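Washing bed linen when the weather turns

The drying season is more or less over. We had a good run of it in September, when a double sheet hung out at breakfast was ready to fold by lunch, but since then the lines behind Bukerent have mostly had rain on them. Several readers have written in to ask how we manage sheets and covers through the winter without the whole flat smelling of damp, so this month's household item is given over to that.

Start with the wash itself. Most cotton sheets come clean at 30 degrees if they are only slept in and have no stains. Go hotter for pillowcases, and for anything used by someone who has been ill. Don't fill the drum. A sheet needs room to move, and when it is packed in with towels it wraps itself round them and comes out in a rope, with the middle still dry in places. Two sheets and their pillowcases make a sensible load for an ordinary machine.

Coloured linen wants a bit more care. Greens and greys in particular go patchy if powder sits on them before the water comes in, so use liquid, and less of it than the bottle says. Our water is soft and the extra only has to be rinsed out again.
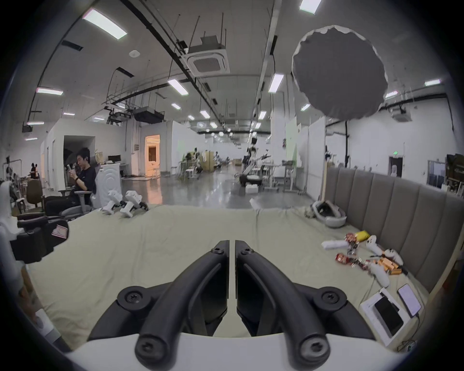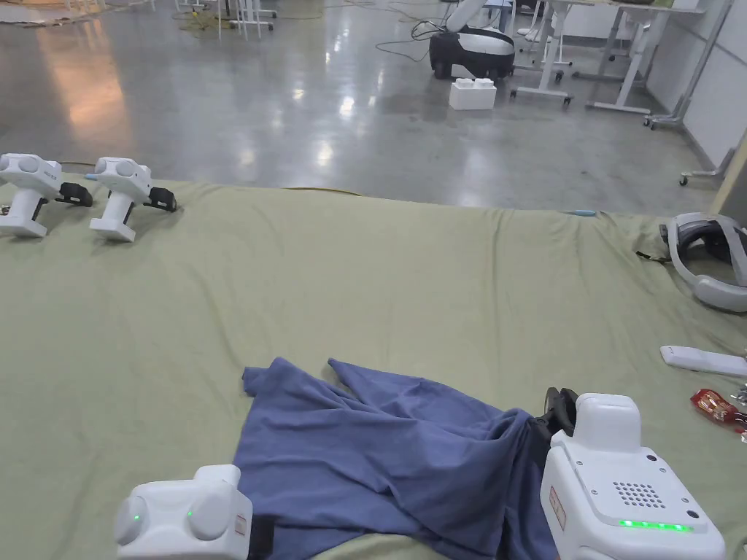 Household pages editor, Vuvik Residents' Newsletter

If your machine allows a second spin, use it. It adds 14 minutes on the machines in the Ticona laundry room and takes a good deal of water out. Shake each sheet hard as soon as it comes out of the drum and pull the hems straight by hand. A sheet left in the basket for an hour sets into creases that no amount of hanging will remove.

Indoors, hang sheets over two rails with a gap between them so that air can get up the middle. A door will do for a single, but wipe the top of it first. Keep the window open a little even if it is cold, and close the door to the rest of the flat. Turn the sheet once, halfway through. Radiators are quick but they leave stiff bands in the cotton and the wall behind them gets wet.

A dehumidifier is worth having if you wash for a family. The one in our hallway is rated at 400 watts and does a full rack overnight with the door shut. Empty the tank in the morning or it will switch itself off and you will come home to wet sheets.

Mattresses should be aired as well. Strip the bed completely when you change it and leave it bare until the evening. Making the bed the moment you get out of it keeps the damp in. Padded headboards only need a vacuum with the soft brush, going down the seams, and a cloth wrung out in warm water for marks.

Old sheets with worn middles can go in the textile bin at Brernumano, next to the bottle bank. The bin takes single pillowcases and T-shirts too, as long as they are clean and dry. It does not take duvets or pillows, and these have to go to the main depot. Last year the bin collected 1,324 kilos from our streets.

The Ticona laundry room is open every day except Sunday. Tokens for the large dryer are sold at the front desk, and the dryer on the left is out of use until a new belt arrives.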